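Foreign Policy Analysis, wk 4
Notes, N. Mengal, 7 February 2022

Continuity vs change after an election. Main point: new leaders promise a break, ministries carry on much as before. Why? Treaties already signed, budgets set a year ahead, same officials in the same chairs. Allison's models again (wk 2), esp. organisational process. Don't just say "bureaucracy" in the essay, say which bit of it and how.
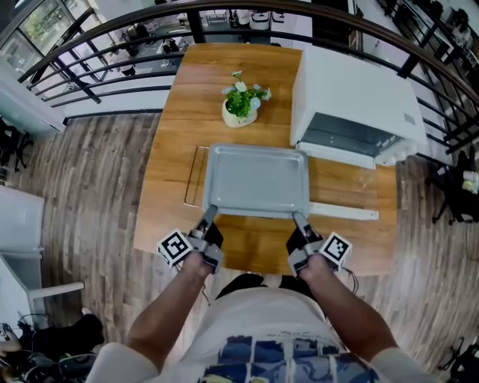

Two-level games, Putnam 1988. Leader bargains abroad and at home at teh same time. Win-set = all the deals that would get through at home. Think of a baking tray with raised edges: the rim is what your parliament will accept, talks can slide about inside it but not over. Small win-set can help you, "my hands are tied". Also makes no deal more likley.

Seminar: bring one case where a threat to walk out worked, one where it didnt. Max 4 to a group. Essay titles up in April.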